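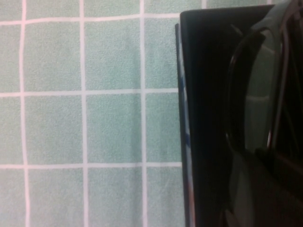
Home | News | Classes | Library | Contact

Quilting evenings return to Karomside

After a long pause, the sewing circle of Karomside is meeting again in the upper room of the Holmgren building. The first evening was on 22 August 2021 and 14 people came, more than we had chairs for. Filipa Mendes brought two from her car.

This season we make one large quilt together, for the winter fair in Gerbridge. Every member receives the same pattern and chooses own fabrics, but please keep to cotton, and wash it before you cut. Last time a red piece gave its color to the whole border and we were sad about it for weeks.

The blocks must be ready in February. Ebony Hoani will then join them and do the quilting on her long table at home. She asks that you leave the seam allowance as it is printed in the pattern and do not trim it for beauty.

We still look for batting and for white thread of good quality. If you have some at home that you do not use, you can leave it in the basket by the stairs, with your name on it. New members are welcome also without experience. I myself learned to sew a straight line only in this circle.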